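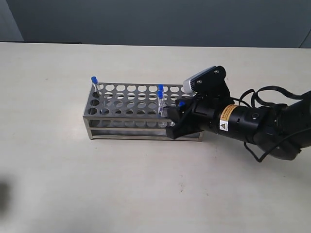 Lihua Han told us in June that a club this size would be better off building line followers, and she has since asked to have that remark left in. It stays in.

Kiltance Robotics Club, Cundach project gallery
Posted December 21, 2022

Cundach is our lab-handling project. The arm works with capped test tubes in a metal rack, and students write the moves themselves. There are 8 students on it this term. Each one gets 15 minutes on the arm per session and does the rest of the work in the simulator.

Gripper at the right end of the rack, with a blue cap between the fingers. The other tubes in the rack have blue caps too.

The pick routine is on version 300 by our numbering, which goes up with every save. Róisín Brophy keeps the change log and would like longer notes in it.

Code and rack drawings are in the club folder under Onia. Ask Róisín for access.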